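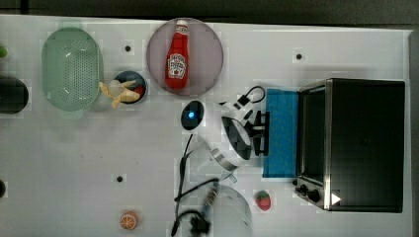
Day whatever of teaching a robot arm to tidy a table. We are at 949 usable demonstrations. The word "usable" is carrying a lot of weight in that sentence.

The job, for anyone new: I drive the arm through a chore, we record it, the model is supposed to learn the chore. I have a graduate degree and I spend my mornings putting a toy banana in a bowl.

The target is 3583 by December. Cengiz Kozan picked that number. I asked him where it came from and he said "the spreadsheet."

Cast of the current set: ketchup, banana, strawberry, orange slice, green colander, blue cloth, toaster oven. No food has been cooked in this toaster oven. It has a very quiet life.

The banana is the worst object on the table. It's peeled, so the strips stick out in every direction, and the gripper always finds a strip before it finds the banana. Then you get a lovely clean recording of a banana swinging by one leg.

Do we keep those? Long argument. Nurhan says keep them if the banana ends up in the bowl. Ferhat says the model will learn to swing things. They are both right and I'm the one holding the controls.

Current rule: half in the bowl, half over the rim counts as a fail. I wrote that rule. I have regretted it 15 times since breakfast.

Ketchup bottle goes on the pink plate, lying down. We tried standing it up for a while. We don't do that anymore.

Someone asked how long one takes. 45 seconds on a good run. On a bad run I stop, put everything back, say a word, and start over. The audio is off, thank God.

Resetting the table is the real work. If you put things back in the same spot every time, the model learns the spot and couldn't care less about the strawberry. So you have to be random, and people are terrible at random. I put the strawberry near the oven knobs so often that Gönül now calls it "parking."

Eylül made us a shuffle script called Stollo that tells you where each thing goes. Yesterday it told me to put the colander inside the oven. The colander does not fit inside the oven. I checked, for science.

Reply to a few of you: yes, the smudges on the tabletop stay. If it only ever sees a spotless table it'll fall apart in the first real kitchen. This is also what I plan to say about my own kitchen.

Fixed one thing today. I was rushing between grabs, and the wrist view was mush on half the runs. Slower hands, better data, sore shoulders.

2024-05-09, end of shift count: still 949. We threw out as many as we made. Cloth folding starts next and I would like to be sick that week.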